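3 Verfahrensregeln für den zweiarmigen Versuchsbetrieb

3.1 Geltungsbereich und Begriffe

Die im Folgenden beschriebenen Regeln gelten für alle Tischarbeitsplätze des Verbundvorhabens Ononik, an denen zwei Roboterarme einen gemeinsamen Arbeitsraum nutzen. Sie ergänzen die gerätebezogenen Betriebsanweisungen der beteiligten Einrichtungen und ersetzen weder die Gefährdungsbeurteilung noch die Unterweisung des Bedienpersonals. Zugrunde gelegt wird die Fassung des Leitfadens vom Samstag, 13. April 2024; Änderungen, die im darauffolgenden Oktober beschlossen wurden, sind in Abschnitt 3.5 gesondert ausgewiesen.

Als Szene wird die Gesamtheit der Gegenstände bezeichnet, die sich zu Beginn eines Durchgangs auf der Tischfläche befinden, einschließlich ihrer Lage und Orientierung. Ein Durchgang beginnt mit der Freigabe durch das Bedienpersonal und endet mit der Rückkehr beider Arme in die Ausgangsstellung oder mit einem dokumentierten Abbruch. Die Bezeichnungen »rechter Arm« und »linker Arm« beziehen sich stets auf den Roboter selbst. In der Ansicht einer gegenüberliegenden Kamera erscheinen die Seiten daher vertauscht. Diese Konvention wurde verbindlich festgelegt, nachdem in den Protokollen der Vorstudie beide Lesarten nebeneinander verwendet worden waren.

3.2 Herrichten der Tischfläche

Die Tischfläche ist matt und in einem einheitlichen Grauton auszuführen. Einrichtungsgegenstände mit beweglichen Teilen, etwa Schubladenschränke, sind vor jedem Durchgang in den geschlossenen Zustand zu bringen, sofern die Aufgabenbeschreibung nichts anderes bestimmt. Ihre Griffe müssen für mindestens einen der Arme erreichbar sein. Eine genaue Ausrichtung an der Tischkante wird ausdrücklich nicht verlangt; eine mäßige Verdrehung ist zulässig und für die Variation der Szenen erwünscht.

Abbildung 3 gibt einen Arbeitsplatz wieder, wie er den nachstehenden Ausführungen zugrunde liegt. Die Greifer befinden sich seitlich über der Fläche und halten keinen Gegenstand.

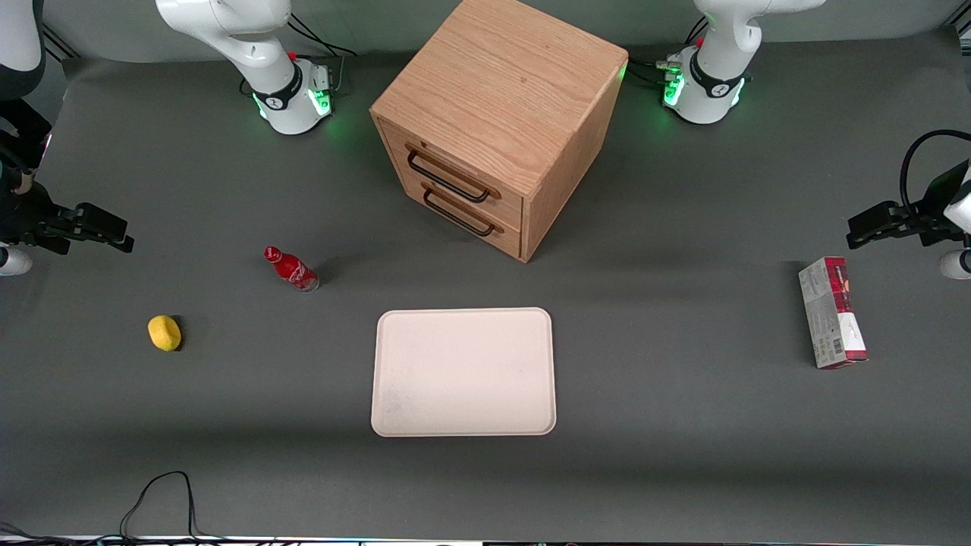
Abbildung 3: Zweiarmiger Arbeitsplatz mit Schubladenschrank, Tablett, Flasche, Schwamm und Karton.

Für die Auswahl der Gegenstände gilt, dass sich die Objekte einer Szene in Form, Nachgiebigkeit und Oberfläche deutlich unterscheiden sollen. Handelsübliche Verpackungen sind zugelassen. Sie dürfen bedruckt sein und müssen nicht neutral abgeklebt werden, da die Erkennung unter alltagsnahen Bedingungen Gegenstand der Untersuchung ist. Flaschen dürfen stehend oder liegend eingebracht werden, wobei die gewählte Lage im Szenenblatt zu vermerken ist. Ablageflächen wie Tabletts sind leer einzubringen, es sei denn, das Ausräumen bildet den Inhalt der Aufgabe.

Kabel sind so zu verlegen, dass sie über den gesamten Bewegungsbereich der Arme weder gespannt noch eingeklemmt werden. Leitungen, die über die Tischfläche geführt werden, sind in der Szenenskizze einzutragen. Der Leitfaden unterscheidet dabei zwischen Leitungen am Rand der Fläche, die lediglich zu vermerken sind, und Leitungen im Greifbereich, für die eine gesonderte Freigabe erforderlich ist.

3.3 Umgang mit Verpackungen und verformbaren Gegenständen

Kartonverpackungen verändern sich im Laufe der Nutzung. Eingedrückte Kanten und Knicke beeinflussen sowohl die erforderliche Greifkraft als auch die Standfestigkeit. Der Leitfaden sieht deshalb vor, den Zustand jeder Verpackung zu Beginn eines Versuchsblocks in einer von vier Stufen zu erfassen: unversehrt, leicht verformt, deutlich verformt, auszusondern. Maßgeblich ist die Einschätzung des Bedienpersonals. Eine messtechnische Erfassung wurde erwogen, im Vorhaben jedoch wegen des Aufwands zurückgestellt. 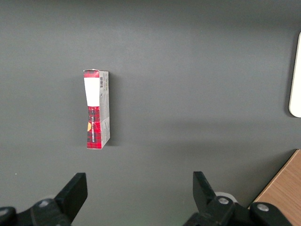
Leichte Verformungen führen nicht zum Ausschluss. Eine Faltschachtel, deren Vorderseite etwas gewölbt oder geknickt ist, bleibt verwendbar, solange sie in der vorgesehenen Lage ruhig verbleibt. Lose oder eingerissene Laschen sind zu vermerken, aber nicht nachzukleben - die nachträgliche Reparatur einer Verpackung während eines laufenden Blocks hat sich in der Auswertung als störender erwiesen als der Mangel selbst. Wird ein Gegenstand ausgetauscht, so beginnt ein neuer Block mit eigener Kennung.

Für die Annäherung an stehende Verpackungen gelten drei Festlegungen. Der Greifer ist vor Erreichen des Gegenstands so weit zu öffnen, dass beiderseits ein Freiraum verbleibt. Die Annäherung erfolgt mit verminderter Geschwindigkeit, sobald der Gegenstand vollständig im Sichtfeld der handgelenknahen Kamera liegt. Kippt der Gegenstand, wird der Durchgang nicht von Hand berichtigt, sondern entweder durch den Roboter fortgesetzt oder abgebrochen. Eingriffe in die Szene bei freigegebenen Armen sind in jedem Fall untersagt.

Schwämme und andere nachgiebige Gegenstände sind vor dem Einbringen auf Feuchtigkeit zu prüfen. Feuchte Gegenstände dürfen nicht verwendet werden. Für Getränkebehälter ist im Szenenblatt anzugeben, ob sie gefüllt oder leer sind; aus der Aufnahme allein lässt sich diese Angabe in der Regel nicht gewinnen.

3.4 Anforderungen an die Aufzeichnung

Jeder Arbeitsplatz verfügt über eine ortsfeste Übersichtskamera sowie über Kameras an den Handgelenken. Die Übersichtskamera dient der Beurteilung des Gesamtablaufs und der Überwachung des Abstands zwischen den Armen. Die Handgelenkkameras erfassen den Nahbereich und dabei zwangsläufig auch die Greiferfinger. Dass diese einen Teil der Gegenstände verdecken, stellt keinen Aufzeichnungsmangel dar und ist bei der Beurteilung der Verwertbarkeit nicht nachteilig zu werten.
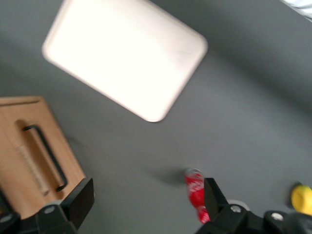 Lesezeit dieses Abschnitts: 4 Minuten

Anders verhält es sich mit Bewegungsunschärfe. Sie ist bei zügigen Armbewegungen nicht vollständig vermeidbar und wird im Leitfaden nach ihrer Auswirkung beurteilt. Einzelbilder, auf denen Umrisse weich erscheinen, die Gegenstände aber weiterhin unterscheidbar sind, verbleiben im Datenbestand und erhalten den Vermerk »eingeschränkt«. Ein Behälter, dessen Schriftzug verwischt, dessen Art aber eindeutig ist, gilt als erkennbar. Ist ein Gegenstand nur als Farbfläche am Bildrand zu sehen, darf er nicht auf Grundlage dieses Einzelbildes benannt werden. Die Zuordnung erfolgt in solchen Fällen über die Übersichtsaufnahme oder das Szenenblatt.

Von 2713 geprüften Durchgängen wurden 138 aufgrund unvollständiger oder widersprüchlicher Vermerke zurückgewiesen. Die Zurückweisungen betrafen mehrheitlich fehlende Angaben zum Ausgangszustand der Szene. Mängel der Bildqualität spielten demgegenüber eine untergeordnete Rolle. Dieser Befund hat die Gewichtung der Regeln wesentlich bestimmt: Die Anforderungen an das Szenenblatt wurden verschärft, jene an die Einzelbildschärfe in der ursprünglichen Form belassen.

Die Beleuchtung ist während eines Blocks unverändert zu lassen. Helligkeitsverläufe auf der Tischfläche sind hinzunehmen. Helle Gegenstände, insbesondere cremefarbene oder weiße Tabletts, können unter ungünstigem Lichteinfall nahezu zeichnungslos wiedergegeben werden, sodass ihr Rand nur noch am Schatten sicher zu bestimmen ist. Für solche Gegenstände ist vor Beginn des Blocks eine Probeaufnahme anzufertigen.

3.5 Freigabe, Abbruch und Nachweis

Die Freigabe eines Durchgangs setzt voraus, dass beide Arme betriebsbereit gemeldet sind und sich keine Person im Arbeitsraum aufhält. Leuchtanzeigen an den Armen dürfen als ergänzender Hinweis herangezogen werden, ersetzen jedoch nicht die Statusmeldung der Steuerung. Die Bedeutung der einzelnen Leuchtfarben ist am Arbeitsplatz auszuhängen.

Ein Abbruch ist vorzunehmen, wenn sich die Greifer einander über den festgelegten Mindestabstand hinaus nähern, wenn ein Gegenstand die Tischfläche verlässt oder wenn eine Leitung in den Greifbereich gerät. Abgebrochene Durchgänge werden nicht gelöscht. Sie sind mit dem Abbruchgrund zu versehen und getrennt abzulegen, damit sie für die Überprüfung der Regeln selbst zur Verfügung stehen.

Mit der Änderung vom Oktober wurde die Ablage auf das Protokollsystem Clokley umgestellt. Seither werden Szenenblatt, Szenenskizze und Aufzeichnung unter einer gemeinsamen Kennung geführt. Nachträgliche Berichtigungen bleiben zulässig, müssen aber als solche kenntlich sein und von einer zweiten Person gegengezeichnet werden. Für den Standort Davcombe gilt bis zum Abschluss der Umstellung eine Übergangsregelung, nach der papiergebundene Szenenblätter weiterhin anerkannt werden, sofern sie innerhalb von 2 Arbeitstagen übertragen sind.

Nicht abschließend geregelt ist die Frage, in welchem Umfang dieselbe Gegenstandsgruppe an mehreren Standorten verwendet werden soll. Für eine einheitliche Ausstattung spricht die Vergleichbarkeit der Ergebnisse, dagegen die geringere Vielfalt der Szenen. Bis zu einer Entscheidung legen die Standorte ihre Gegenstandslisten gegenseitig offen und kennzeichnen übereinstimmende Positionen.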